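5. Working at the Picking Cell

5.1 Scope

This section covers daily use of a bin picking cell by trained operators. It applies to all Ginero cells with one arm and one or two bins. It does not cover installation (Section 3) or changes to the safety settings, which only the cell owner may make. Revision 11, issued 4 February 2019. Questions go to Renato Ocampo.

5.2 Before you start

1. Read the last entry in the cell log. If the entry is open, do not power up the arm.

2. Check that the emergency stop on the pendant and the one on the Pomska control box are both released and can be reached from where you will stand.

3. Walk once around the cell. Pick up tools, packaging and anything you could trip on. Cables on the floor must lie flat or be moved against the wall.

4. Check the bins. Push each one by hand at the rim. If it moves, tighten the clamps and push again.

5. Press each emergency stop in turn and confirm that the pendant shows the stop. Reset, and write your initials in the log.

Note: Step 5 is done at the start of every shift, including when the cell was in use by the previous shift.

5.3 Entering the work area

Put the arm in a stopped state before any part of your body crosses the edge of the table. Pausing the program does not count as a stop. A paused program can resume from the network.

1. Press Stop on the pendant and wait for the drive light to go out.

2. Take the enabling key with you. Do not leave it in the control box, even for a short reach.

3. Move or add objects by hand. Keep your hand out from between the fingers.

4. Step back, replace the key, and call out "clear" before restarting.

CAUTION: The gripper may keep its closing force after a stop. If an object is held, use the release procedure in Section 6.2. Do not pull it free.
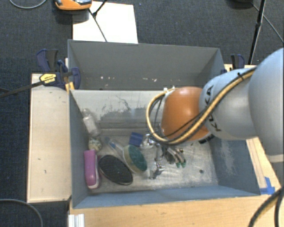
5.4 Hoses, cables and bins

Hose routing is the most common cause of unplanned stops, and it is the item operators skip most often on the checklist. A hose needs enough slack for the wrist to turn through its full range, but no more. Where the hose and cables make a loop beside the wrist, as with the tan hose next to the orange joint, jog the arm slowly to its lowest pick position and watch the loop the whole way down. It must not touch the bin wall or drag across the objects. Check the ties as well. A tie should hold the bundle without pinching it. Replace any that are cracked or have slid out of place.

Clamps go at the corners of the bins, with the handles turned away from the path of the arm. Use the Valdebenito bar clamps supplied with the table. Other clamps may be used if they have the same jaw depth and the cell owner has signed for them.

Scuffs and scratches inside a bin are normal wear. Take a bin out of use if the metal is dented inward, if there is a sharp edge, or if the floor no longer sits flat on the table.

5.5 Choosing and loading objects

1. Use only objects from the approved list. Bottles must be empty, with no pressure inside.

2. No glass, blades or open batteries.

3. No single object may weigh more than 1000 g.

4. Nothing may stick up above the rim by more than 2 cm. Long items should be laid down toward a corner.

5. Heavy metal items go in first, at the bottom - they shift when the fingers push against them and can trap a fingertip.

If the arm stops on a collision, write down the object and its position before you clear it.

5.6 Unattended running

Unattended running is allowed only with the Ciletti fence closed and the speed limit on. The limit is checked every July and after any software update. The longest run without a full inspection is 336 hours of drive time, read from the counter on the pendant. The counter is reset by the person who signs the inspection sheet.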